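Drop-in rim sealant, silicone or putty?

clesis_40
Replacing the bead under a drop-in sink rim, granite top. The old bead was plumber's putty, hard as chalk. Manual says "suitable sealant" and stops there. Neutral-cure silicone or putty again?

Rantala
Silicone, neutral cure. Putty has oils that migrate into unsealed granite and leave a dark halo. I pulled one in May and the stain ran the whole front edge.

jullgate
Disagree in part. Stain-free putty exists, and it lets you lift the sink later without a knife. Silicone on 123 inches of rim is a miserable removal job.

Rantala
Stain-free putty still dries out. Yours had, what, five years?

clesis_40
Seven.

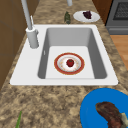
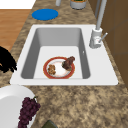
Cutout clearance is what worries me more than the sealant. The template was for a Drestico 700 and the hole was cut oversize, so the rim has very little bearing at the back corners. A wide flat white rim like the one on this sink hides a bad cutout well, but it also hides a gap in the bead. Clips are torqued evenly as far as I can tell.

jullgate
Then putty is out, I'll give you that. It has no strength across a gap. Dry fit first, mark the rim outline in pencil, mask outside the line.

drip_200
Acetone wipe on both faces before the bead. Test the stone on an offcut.

Rantala
Isopropyl is enough. Snug the clips, wait 24 hours, then fill the bowl and check underneath with a dry paper towel.

clesis_40
Ordered neutral cure, clear. Will report on the back corners.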